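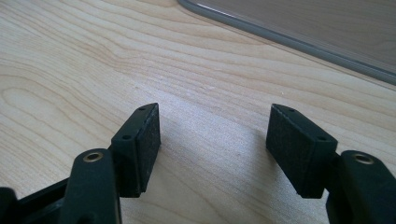
Every winter the flooring stores discover that their prices were too high all along. Vitstead is the latest, with a "final clearance" on oak-look planks that I also saw in November, when it was final too. My tabletop is a light-colored wood and I have wanted a floor to go with it for years, so I'm exactly the fool these ads are written for. I read the small print anyway.

First thing: the sale price is per square yard and the "was" price is per box. A box covers more than a square yard. Compare the two and of course it looks like a steal.

Second thing: trim, underlayment and thresholds are left out of the sale. My quote came to 900 dollars for planks and 394 for the bits around the edges. The planks were discounted. Guess what wasn't.

Zdenka Georgiev got hers from Dimitrov last year at full price, with underlayment included, and paid less than my sale quote for a room the same size. She has been very gracious about this. Mostly.

I asked Vitstead when the planks had last sold at the "was" price. The man on the phone said he'd have to check – that was 2 weeks ago.

Samples are free, the ad says. Shipping for the samples is not. I ordered two and one came in a shade I hadn't picked, with a sticker over the name.

Doina Kadrić says to try Trusach because they'll match any quote in writing. Maybe. Their matching policy has a list of exceptions and "clearance items" is on it, so I'd like to know what they do match.

And the extra 37 dollars off for signing up by email? Needs a minimum spend, can't be used on clearance, and the whole store is on clearance.

Sale ends 19 Dec 2020, according to the banner. I'll look again the morning after – my old carpet can wait one more day.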